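How to Ripen and Store Fruit at Home

Sorting fruit by how it ripens, and when to move it to the refrigerator
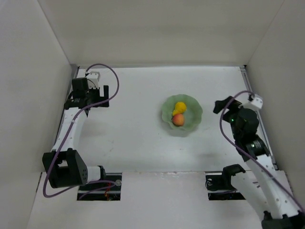 By the Brernivari Kitchen Desk
Filed under: Storage, Produce
Updated in September

Fruit falls into two groups for storage purposes. Climacteric fruit continues to ripen after harvest. Pears, peaches, apples, bananas and avocados are in this group. Non-climacteric fruit, such as lemons, grapes, cherries and strawberries, does not get sweeter once picked. Sort your shopping into these groups before putting anything away.

1. Check for damage. Remove any piece with broken skin, mold or a wet stem end. Do not wash the rest yet. Surface moisture shortens storage life.

2. Set unripe climacteric fruit at room temperature, out of direct sun. Use a wide, shallow bowl and keep to a single layer where possible. Soft fruit at the bottom of a deep pile bruises under the load.

3. To speed ripening, place the fruit in a paper bag with a ripe banana and fold the top over once. The bag holds ethylene near the fruit while letting some moisture out. A sealed plastic bag traps water and promotes mold.

4. Test daily. Press a pear gently beside the stem - the neck softens before the body. A peach should yield slightly at the shoulder. Color alone is a poor guide, as the red blush on a peach depends mostly on variety and sun exposure.

5. Refrigerate when ripe. Cold slows ripening but does not stop it. Peaches chilled while still hard often turn dry and mealy, so complete step 4 first.

6. Store lemons in a closed bag in the crisper drawer. They keep for several weeks this way, compared with a week or so on the counter.

Crisper settings

If the drawer has a humidity slide, use the low (open) position for ethylene producers and the high (closed) position for leafy greens. Keep the two apart. Greens yellow quickly next to apples.

Cut fruit

Cover and refrigerate promptly. Discard anything left out for more than 2 hours, or 1 hour in a hot kitchen above 90 F.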